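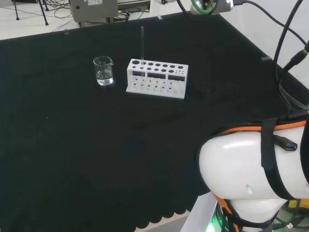 The orbiter Storkar had been circling the moon Darnitz for 44 days when it sent back the first clear pass over the Leite trench. I was alone on the night desk at Rerkico. The strips came in one at a time, north at the top, and I laid them side by side on the screen.

The trench ran 90 kilometers from the old lava plain down to the ice. On the earlier maps it was a smudge. Now it had walls and a floor, and on the floor was a dark line that did not follow the slope.

I checked the line against the sun angle. It was not a shadow. I checked it against the strip from the pass before, and it was there too, a little shorter.
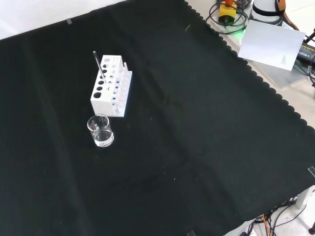
Test tube rack on black cloth.

I made coffee and measured it again. Between one pass and the next the line had grown by 37 meters, all of it uphill. Ice does not creep uphill. I wrote that in the log, then took it out, then put it back in.

The rule was to wake the director for anything that moved. I had worked there nine years and had never done it. The phone rang for a long time.

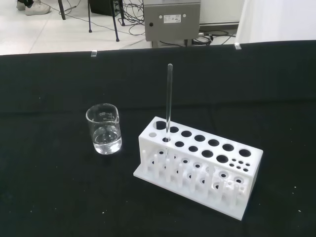

Are you sure it's the same line, the director asked, and not two of them?

I said I wasn't sure. I said the next pass was in 30 minutes and the light would be better.

The director told me to leave the phone off the hook and read out whatever I got. So I sat with the receiver on the desk and watched the top of the screen. The first strip came in. The plain was where it should be, and the rim. I started reading out the numbers.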